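De: Janaka Kumarasinghe
Para: lista Oficina em Casa
Data: outubro de 2018
Assunto: Re: Maletas de ferramentas com encaixe: valem a pena?

Olá a todos!

Que bom ver este assunto aparecer na lista, ando há meses a querer falar disto com alguém que não fuja ao fim de dois minutos.

Lu escreveu:
> Pessoal, vou mudar de casa e quero finalmente ter as ferramentas
> juntas. Neste momento tenho o martelo na cozinha, as chaves numa
> caixa de sapatos e o alicate sabe-se lá onde. Vi umas maletas
> daquelas com o molde por dentro, cada coisa no seu buraco. Alguém
> usa? O meu receio é perder meia hora a descobrir onde encaixa cada
> peça e acabar por voltar à caixa de sapatos. E se depois compro
> uma ferramenta que não veio com a maleta, onde é que a meto?

Lu, eu uso, e gosto imenso! Comprei a minha em fevereiro, na Stusmont, a loja da rua de baixo, que estava a despachar o que tinha na montra. Na semana passada resolvi esvaziá-la toda em cima da mesa, limpar peça por peça com um pano e voltar a arrumar. Uma tarde muito bem passada, digo-te já.

A minha maneira de a encher é começar pelo que é grande. O martelo de unha tem um recesso ao alto, com a cabeça deitada no topo, e não há outro sítio onde ele caiba. Logo ao lado vai o alicate de pontas, em diagonal, com o bico para cima e os cabos abertos em V. Postos esses dois, já se percebe o desenho do resto.

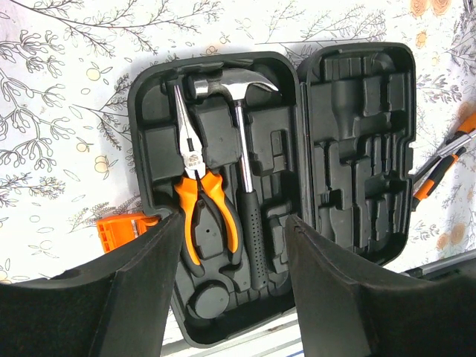
Quanto à meia hora: da primeira vez demorei 20 minutos, confesso, e praguejei um bocado com as chaves compridas. Agora nem penso. O truque é olhar para a forma da cavidade antes de pegar na ferramenta, e não andar com a ferramenta na mão a experimentar buracos (eu fazia isto, era um desespero). E encaixar sem forçar! Se é preciso carregar com o polegar, está no lugar errado ou virada ao contrário. Os cabos de borracha enganam muito, porque cedem um pouco e parece que entrou.

Outra coisa de que gosto: com a maleta aberta ao comprido, salta à vista o que ainda está por arrumar. Na caixa de sapatos só se descobre que falta o alicate quando a torneira já está a pingar.

Para limpar não uso nada de especial. Pano seco nos cabos, pano com uma gota de óleo nas partes de aço, e depois outro pano seco para não ficar tudo a escorregar. No molde passo um pincel velho, que o pó mete-se nos cantos todos. Antes disso estendo tudo na mesa, sem ordem nenhuma, e vou pegando no que está mais à mão.

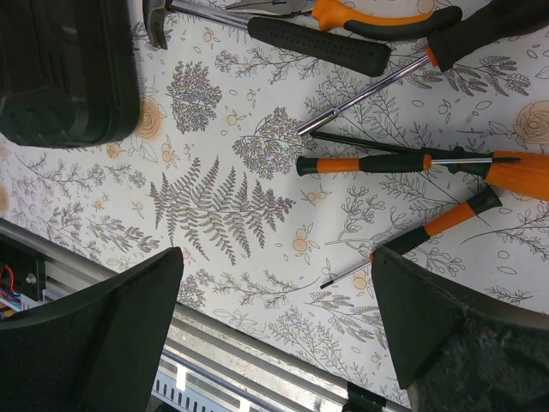
Martelo, alicate e chaves fora da maleta, em cima da toalha das flores.

Sobre a tua última pergunta, aí tens razão, é o ponto fraco. O que não veio com a maleta não tem casa. Eu tenho um estojo de pano à parte, da Lutow, onde guardo a fita métrica e mais umas coisas soltas, e anda sempre ao lado da maleta no armário. Já vi quem cortasse as nervuras do molde com um x-ato para abrir espaço, mas eu não tive coragem.

Se puderes, vai a uma loja e abre e fecha a maleta umas quantas vezes antes de comprar. Pega no martelo, tira-o e volta a pô-lo. Vê se a tampa fecha bem com tudo lá dentro e abana-a um bocadinho, com jeito, que os empregados ficam a olhar.

Depois conta qual escolheste! E se mais alguém tiver uma solução decente para as brocas, que escreva, que as minhas continuam num frasco de compota.

Um abraço,
Janaka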